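Home | Guides | Fitting | Wiring | Forum | Contact

Section 4: Fitting the Zurum heated grips to an older motorcycle

Read this before you open the bag. The leaflet packed with the Zurum kit says the job takes one cup of coffee. I have put these on three bikes now and I don't believe whoever wrote that has done it once. Set aside a full afternoon and expect to use most of it on the left side.

Last checked against the current kit: May 31, 2024.

4.1 Before you start

1. Check your handlebar diameter. The grips are sold as "universal," a word that covers standard 7/8-inch bars and nothing else. If you have 1-inch bars, send them back.

2. Check the charging system. With the engine warm and at a fast idle, put a meter across the battery terminals and switch on everything you normally ride with. If the voltage sags, find out why before adding another load. Zurum claims the grips can run on any 12-volt bike. I would not try it on a small single with an old stator.

3. Look over the harness. You should have two grips (the throttle side has the larger bore), a controller, a relay, a fused power lead and a bag of ties. My second kit had two left grips in it.

4. Disconnect the battery, negative lead first.

CAUTION: Don't trust the wire colors in the leaflet. The drawing shows red as the switched feed. In every kit I've had, red is the constant feed and the switched one is orange. Check yours with a meter.

4.2 Removing the old grips

1. Take off the bar-end weights. These are often held with thread locker and the screw heads round off easily, so use a bit that fits properly.

2. If you want to reuse the old grips, slide a thin plastic spreader under the rubber and work in a little rubbing alcohol. If you don't, slit them lengthwise with a hooked blade. On the throttle side, cut shallow. The plastic tube under there marks easily and a scored tube will bind.

3. Clean all the old glue off the bar. The kit's wipe is useless for this. Use contact cleaner and a rag.

4. Test fit the throttle grip dry. Many stock throttle tubes have raised ribs, and the Zurum grip will not go over them. File the ribs down evenly, a bit at a time, and wipe away the dust before checking again.
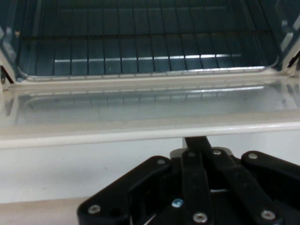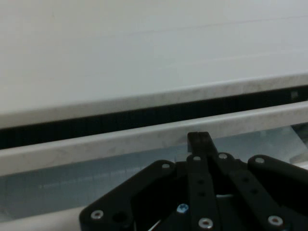
4.3 Gluing the new grips

1. Set the position first. Hold the grip where you want it and mark the bar with tape. The cable on the throttle side should leave the grip where it can swing through full travel without touching the brake lever or the master cylinder.

2. The tube of adhesive in the kit sets very fast. You get one push. I threw mine out and used Bitar slow-set, which gives enough time to turn the grip and correct it. Zurum says other adhesives void the warranty. Decide for yourself how much that warranty is worth.

3. Spread a thin coat on the bar or tube, starting at the outer end. Keep it well clear of the switch housing.

4. Push and twist in one motion. Stop at the tape.

5. Leave it overnight, whatever the leaflet tells you.

CAUTION: Open the throttle fully and let go. It must snap shut by itself, with the bars straight and at both full locks. If it drags at all, don't ride the bike.

4.4 Running the wires

1. Follow the existing clutch and throttle cables toward the headstock. Leave slack for full lock in both directions.

2. Mount the relay somewhere dry under the seat. The supplied bracket fits nothing I own. Two ties around a frame rail will do.

3. Connect the orange trigger wire to a circuit that dies with the key. The tail light feed is the usual choice. The clip-on tap in the bag cuts strands, so solder the joint or use a decent crimp.

4. Run the fused lead directly to the battery positive, with the fuse holder as close to the terminal as you can get it.

5. Reconnect the battery, negative lead last.

4.5 Controller set-up

1. Key on, engine running. Hold the button until the light blinks.

2. Choose the cutoff mode. "Eco" is meant to shut the grips down before the battery is too low to start the bike. On mine it cut in while the battery was perfectly healthy. "Manual" does what you ask and leaves the thinking to you.

3. Step through all the heat levels. Both grips should warm evenly. If one stays cold, unplug and reseat the small connector under the tank before blaming anything else.

NOTE: The Skemon version of the controller has a phone app. It drains a trickle of current to stay paired, and I can't see what it does that the button doesn't. Skip it.

Recheck the bar-end screws and the cable ties after 214 miles or the first wet ride, whichever is sooner. For bikes stored from November on, pull the fuse.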